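About Erkis

Erkis helps small firms and colleges plan what they spend on robot arms. We work from a kitchen bench in Vurbridge.

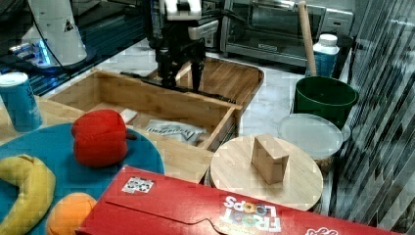 Kiani
Planning lead, Erkis

Most budgets we are sent cover the arm and leave out the rest. Ours list grippers, cabling, spares and staff time, set out over 5 years.

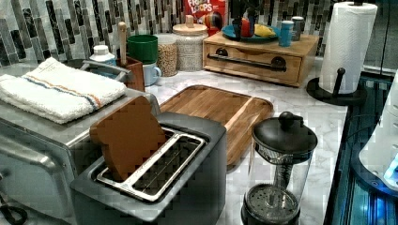
Prirnwood wrote to us in June that the spares line was the one their board questioned most, and the one they were gladdest to have kept.

Our planning review costs £2165 and takes 2 weeks. Follow-up days are £236.

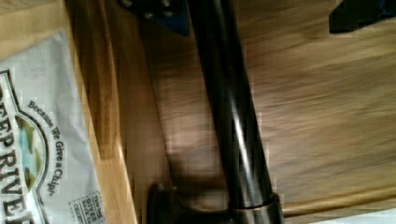 Grippers are where we advise spending first. We price them against what a buyer will handle, and a creased snack bag needs different fingers from a rigid box. Quotes are held until the end of the budget year.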